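The Plastic Sheet Comes Out Again
From the Grerwood neighbors' newsletter, February

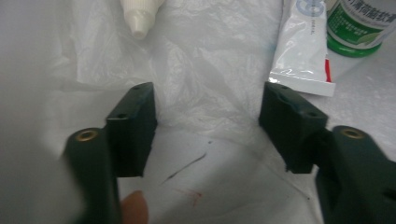
I have been meaning to write about plastic sheeting for ages, and last month's hallway repaint finally pushed me into it. We did the whole thing, walls and trim and the awful closet door, and I came out the other end with opinions. Nusrat Mirani, who puts this newsletter together, told me I could have as much room as I liked. She may regret that.

So, I am a sheet person. My mother used newspaper, my father-in-law used old bedspreads (which let everything through, as the dining room floor can tell you), and for years I did a bit of both. Then I bought a roll of thin white plastic for a bathroom job and never went back. It goes over the kitchen table when I'm gluing, under the seed trays in spring, on top of the couch when the ceiling needs a touch-up. I've wrapped a Christmas tree in it. I've wrapped a bicycle in it!

The first thing you learn is that the stuff has a mind of its own. It comes off the roll with every fold it ever had, and the more you smooth it the more it bunches up somewhere else. I used to fight that. I'd be on my knees with both palms out, pushing wrinkles toward the wall like I was icing a cake, and by the time I stood up there'd be a fresh set where my knees had been. These days I let it crumple. A table cover can be as wrinkled as it likes as long as it reaches past the edges, and a few folds do stop a dropped screw from rolling off onto the floor. Where I do want it flat is right where I'm working, so I pull that one patch tight and put tape on the underside of the table.

Floors are another matter. Please don't walk on thin plastic in socks. I did it on a staircase once and sat down very hard on the fourth step, with a cup of coffee, and my hip reminded me of it until summer. On stairs I use cloth now and nothing else. In a hallway I'll put plastic down first and an old cotton drop cloth over it, so the cloth gives you some grip and the plastic catches whatever soaks through. Tape the plastic to the baseboard, all the way along, and do it before you open any paint. I know how boring that sounds. It took me most of an evening with the radio on, and the floor came through without a speck.

Thickness! People ask me about this more than you'd think. The thin kind is lovely for furniture since it drapes and weighs nothing, and I can throw it over a bookcase by myself. It also tears if you look at it sideways, so for anything with corners I double it up. The heavier kind is stiff and loud and a pain to fold, but I've had one piece that lasted through two bedrooms, a porch ceiling and a very wet weekend of potting up tomatoes. If you only want one roll in the house, get the thin one and fold it over.

I paid 14 dollars for my last roll at Keskin, down past the laundromat, and I'm still on it. They keep the sheeting at the very back behind the buckets, so ask. They'll also cut you a length from the big roll by the register if you don't want to store a whole one, and that's what I'd do in an apartment.

Now, reusing it. My husband thinks I'm ridiculous, but I can't stand throwing out a sheet that's only had a little sawdust on it. If it's dusty, I take it outside and give it a good shake, away from the neighbor's laundry. If it's got glue or potting soil on it, I hang it over the fence and go at it with the hose and a soft brush, then leave it there until it's bone dry, because a damp sheet rolled up in a closet will smell like a pond by the time you want it again. If it's got wet paint on it I don't bother. I let the paint dry hard, fold the painted side inward, and out it goes with the trash. Dried paint flakes off an old sheet at the worst possible moment, usually onto something wet.

For storage I gave up on folding. I lay the sheet out, bring the two long sides into the middle, do that once more, and then roll it around the cardboard tube from a roll of wrapping paper. A rubber band at each end and it stands in the broom closet next to the mop. Amra Begović from the top of the hill saw mine and said she stuffs hers into a pillowcase, which I have to admit is much faster, and it comes out looking no worse than mine does. I've tried it with the small pieces. The pillowcase is winning.

A couple of smaller things while I have the space. Write on the sheet with a marker, in a corner, so you know which side was up last time. I put a big U on mine, and it has saved me from laying the dusty side down on the good table more than once. Keep it away from the stove, the space heater and any lamp that gets hot, and don't leave it where toddlers or cats can get tangled up in it. Our cat thinks a fresh sheet is the best thing that has ever happened to her, so the door stays shut until I've taped it all down, and then she sits on the other side and complains.

And if your project is a tabletop one, with little parts and screws and so on, white plastic really is nicer than clear. I used clear for years and could never find anything against the wood grain underneath. On white, a dark screw shows right up. The shiny ones hide a bit in the creases, so run your hand over the folds before you bundle the sheet up. I once carried four shelf pins out to the trash that way and had to go back out in my slippers with a flashlight.

I have more on the roll than I'm going to use before summer, so if you're painting one room and don't want to buy your own, come and get a piece. I'm at 704, the house with the green mailbox, and I'm nearly always in after four in the afternoon. Bring your own scissors if you have a sharp pair, mine are terrible. And if anybody has worked out how to get masking tape off a baseboard after it's been sitting there for two weeks, please write in to Nusrat, because the closet end of my hallway is still waiting.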